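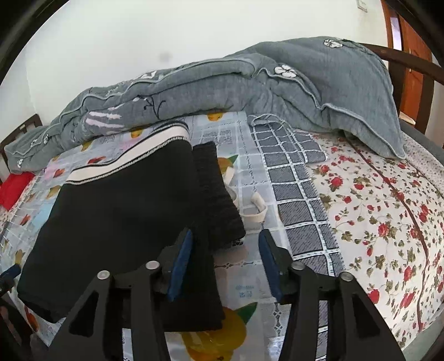 Figure 3. Folded items at one of the participating households: a black garment with a white ribbed band, and a charcoal-gray towel.

3.2 Storage and return to use

The second part of the study dealt with what happens to clothing and household textiles between washing and the next use. Earlier work on laundry has mostly measured water, power and detergent. The time an item spends put away has received less attention, although it affects how often the item is washed and how long it stays in service. Items that sit at the bottom of a pile may go unused for months and then be washed again before wearing, simply to freshen them.

We recruited 60 households in two towns, Zeltham and Dovuvmont. Each household chose items from three groups: tops, towels and bed linen. Across the sample, 196 items were followed. A small cloth tag was sewn into a side seam or hem, and participants wrote down the tag number each time the item was worn or used, washed, or put away. The diary ran for 15 weeks and ended in December. Participants were asked to keep to their usual routine and were given no advice on folding or storage.

Folding was recorded in broad classes only: flat fold, long strip, roll, and hung. An earlier version of the diary had more classes, but pilot users did not agree on where one ended and the next began. Towels folded into strips were entered as long strip whatever their final length. Garments folded into a rectangle were entered as flat fold, with or without the sleeves tucked behind. Figure 3 shows folded items of both kinds.

Storage place turned out to be harder to record than folding. Many participants used the same word for different things. "Closet" could mean a hanging rail, a set of shelves or a whole room. We therefore asked for the height of the storage place (below the knee, knee to shoulder, above the shoulder) and whether it was closed by a door or drawer. This left some entries unresolved, mainly for items that stayed on a chair or bed between uses – a common habit that the diary had not allowed for. These were coded as "open, temporary" by Kiprono Minja, who also checked the full set of entries against the tag list.

Towels came back into use sooner than tops in both towns. In Dovuvmont, where more households shared one linen cupboard, the same few towels tended to return to the top of the pile after each wash, while those underneath were hardly touched. Mancuso found a similar pattern in her interviews on kitchen cloths and linked it to the order of stacking. Our diaries agree with that reading, but they do not test it, as we did not ask where in the pile an item was placed.

For tops the picture was less even. Knitwear was often worn more than once between washes, and participants differed on whether a worn top should go back with clean ones. Arach treats this middle state as a separate category. We follow that practice in Section 4, where items put away after wearing are reported apart from items put away after washing.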